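Greiferwechsel bei Herna: "Die Finger waren nie das Problem"

Kaisu Kallio leitet bei Herna die Erprobung von Greifern und Armen. In den vergangenen Monaten hat ihre Gruppe zwei Systeme gegeneinander antreten lassen: den Parallelgreifer Linura, der seit Jahren im Haus läuft, und die fünffingrige Hand Kandilora, die als Paar für links und rechts geliefert wird. Der Abschlussbericht ging am 6. Mai an die Geschäftsleitung. Wir haben mit Kallio und mit ihrem Kollegen Kaiwen Tan gesprochen, der die Steuerung betreut.

Der Anlass war ein Auftrag aus der Haushaltstechnik. Gefragt waren Handgriffe an Deckeln, Klappen und Schubladen. "Mit dem Linura kommen wir bei glatten, geraden Teilen sehr weit", sagt Kallio. "Bei einem runden Deckel mit Scharnier fängt man an, den Arm zu verrenken. Man fährt dann Bahnen, die man niemandem zeigen möchte."

Insgesamt kamen 329 Versuche in die Auswertung. Jede Aufgabe wurde mit beiden Systemen gefahren, jeweils von derselben Person gesteuert. Bei Aufgaben mit Deckeln oder Klappen erreichte die Hand 82 Prozent. Die Zahl für den Linura will Herna nicht veröffentlichen. Kallio sagt nur, sie sei "deutlich niedriger, aber auch deutlich gleichmäßiger".
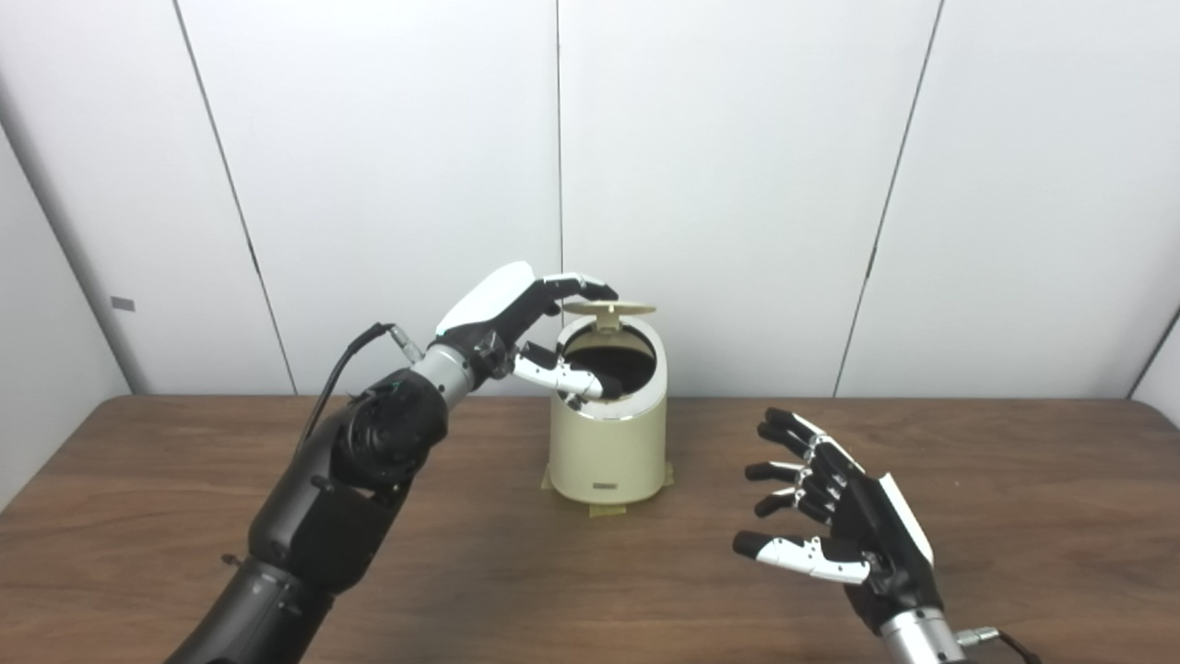 Am meisten Zeit kostete nach Tans Darstellung der Daumen. In der ersten Softwareversion schloss er zusammen mit den übrigen Fingern, was für Flaschen und Werkzeuggriffe genügt. Für Klappdeckel wird er jetzt getrennt angesteuert. Beim kleinen cremefarbenen Eimer liegen die Finger der linken Hand über dem Deckel, und der Daumen reicht in die dunkle Öffnung hinein. "In dieser Haltung sieht die Kopfkamera vor allem den weißen Handrücken", sagt Tan. "Was die Fingerspitzen machen, muss man sich zum Teil aus den Gelenkwinkeln holen." Eine zusätzliche Kamera am Handgelenk wurde geprüft und vorerst zurückgestellt.

Bei den Kameras hat sich die Gruppe ohnehin zurückgehalten. Getestet wurden zwei Modelle, geblieben ist das ältere. Das neuere lieferte das schärfere Bild, verlor aber beim schnellen Schwenken die Synchronisation mit den Armen. Den Fehler führt Tan auf die Controller von Moldovan zurück, für die inzwischen ein Update angekündigt ist.

Und der Verschleiß? Nach 3.000 Schließzyklen wurden an der rechten Hand die Fingerspitzen getauscht, an der linken nach 4.000. Kallio hält das für vertretbar. Mehr Ärger machten die Kabel am Handgelenk. "Wir haben sie dreimal neu verlegt. Das steht in keinem Datenblatt."

Den Linura will sie behalten. Für Kartons und Platten bleibt er die erste Wahl, auch wegen der Rüstzeit. Die Kandilora-Hände gehen im September in eine zweite Runde, dann mit Schubladen und Drehverschlüssen. Tan wünscht sich bis dahin eine bessere Kraftmessung im Daumen. Der Hersteller habe sie zugesagt, einen Termin gebe es noch nicht.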